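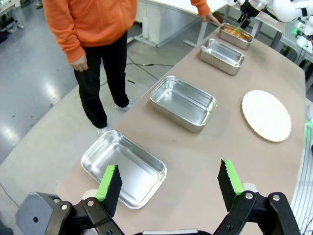
Opinion | Tea Breaks & Tableware

February
By Diane MacDonald

I've been having the same argument with my friend Mohammed-Awal Nartey for the best part of two years, and it concerns plates. He ran the breakfast counter at Andley when I was doing the ordering there, and he thinks a croissant can be handed over on anything: a napkin, a paper bag, the lid of the box it came in. I think a croissant needs a plate, and I think the plate should have a bit of a frill to it. He says I've turned into my aunt. Fair enough, she set a lovely table!

Let me start with his side, as he'll only ring me up if I don't. Breakfast is a rush. At Andley the doors opened at seven and there'd be a queue of people in coats, half asleep, wanting something warm in one hand and something flaky in the other. Plates have to be carried out, carried back, scraped, washed and stacked, and every so often one goes on the floor with a noise that makes the entire room say "wheyyy". Paper bags do none of that. I know all this, I was the one buying the replacements.

But think about what happens when you eat a croissant out of a bag. You can't see it, for a start (and half the pleasure is in looking at it). You pull it out by one end, the end comes off, you eat that bit standing up, and the rest goes in while you're reading your messages. Ten minutes later you're brushing flakes off your front and wondering if you've had breakfast. Put the same thing on a plate and people sit down. They go quiet for a second. Some of them even fetch a knife and the jam.
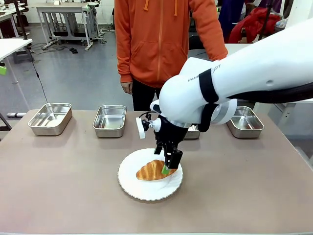
Plain plates are where I lose the few people who were with me up to now. Most places that do bother with crockery buy the flat, heavy, straight-edged sort, and I've nothing against it under a fried egg. It's hard on a pastry, though. A croissant is all curves and ridges, and it looks a bit stranded on a stern plate. Give it a round white one with a wavy rim and faint swirls across the surface, lay it on the diagonal as it is on the one shown here, and the two of them get on beautifully. The edge goes in and out, the crust goes up and down, and the white brings up all that orange and tan. You don't need a doily or a sprig of mint. Please, no sprig of mint.

I put this to Mohammed-Awal over a pot of tea at Gasero, where they serve everything on slates. He ate a whole almond slice off a piece of roof and told me he couldn't see the problem. The crumbs were all over the table, mind you. A slate has no rim! A rim is there to stop your food wandering off, and I can't think why we ever decided we could do without one.

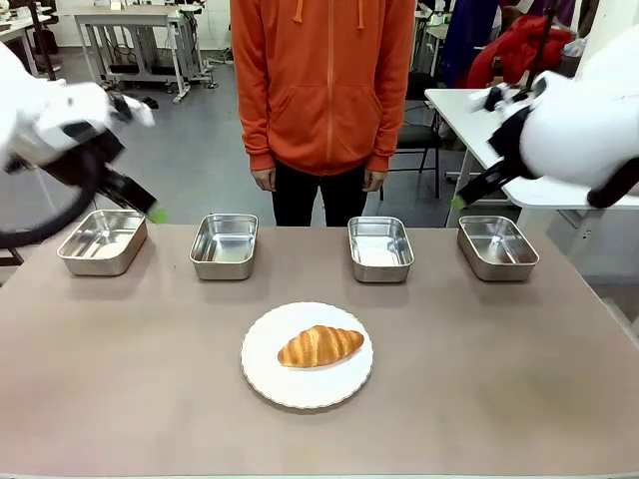 Diane MacDonald
Columnist and former catering buyer

Now, I'm going to say something nice about steel trays, which may surprise anybody who has heard me on the subject of buffets. I love them. A row of four along the far side of a table, rounded corners, rolled rims, polished so they throw the light back at you: that's a table somebody means to work at. A rolled rim won't bite your fingers, and there's no sharp corner inside for old butter to hide in. I'd have steel trays in my own kitchen if I had anywhere to put them (I have a drawer that already won't shut).

What I can't bear is being served from one. Trays are for the cook's side of things, for fillings and glazes and things waiting their turn, and the trouble starts when they creep over to ours. You'll have seen the hotel version, with the pastries heaped up in a deep metal tray and a pair of tongs laid across the top. By nine the ones underneath are squashed, and the ones on top have been picked over by everyone who fancied a pain au chocolat and didn't find it. Keep the trays at the back and one plate at the front with one croissant on it, and I'm happy. I'll wait for the next one to be brought out. I'm in no hurry, it's breakfast.

The usual reply is money, and I do take the point. When I priced up wavy-edged plates for Andley they came in dearer than the plain ones, and they don't stack quite as neatly either, so you lose a bit of shelf. We bought them all the same. We got 101 of them, a hundred for the counter and a spare, and the spare was in use within 3 weeks. I'd do it again tomorrow. People turned them round to look at the edge. One woman asked if she could buy hers, and I'm fairly sure a couple of others didn't ask.

Mohammed-Awal still eats his over the sink, out of the bag. I'm giving him a plate for his birthday and he can keep his keys in it for all I care, so long as it's got the frill.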